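Sandwich cell software catch-up, Soltdale
12 June 2018

I took the notes again, so blame me for the spelling. We started with the Nasach build, which went onto the cell after lunch last time and has mostly behaved itself. The December leftovers are still on the list – sorry!

1. Grasp planner 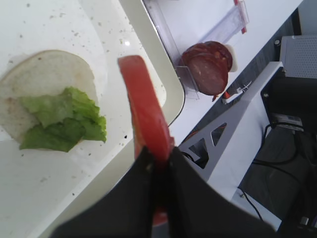 Grip force came up first, and we spent far too long on it (30 minutes, I make it). The Tkachenko patch caps the closing force per ingredient and we all like it. With a tomato slice held on edge between the fingers like this, the planner still has to choose an angle for laying it on the lettuce, and at the moment it picks from a fixed table. Agreed to take the tilt from the wrist view instead.

2. Perception 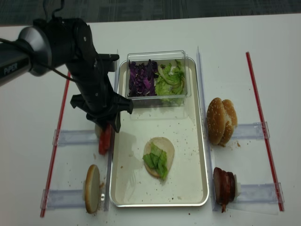 Labels next. The Tirotix tool has 122 frames left to check, and I said I'd do 62 of them if somebody else takes the rest. My worry is the overhead model mixing up the greens, as there's lettuce in the clear container and another torn piece on the bun, and it keeps wanting to pick from the bun! We'll mask the bun area once the first leaf is logged as placed.

3. Motion limits

Approach speed near the clear holders stays at setting 2 until the collision map knows where they all are. Clear plastic and depth sensing, same old story.

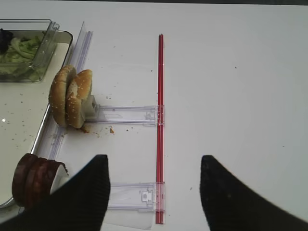
Wrist view, fingers open, sesame bun halves upright in their holder

Actions: tilt estimate to the planner branch, bun mask to perception, holder map to me.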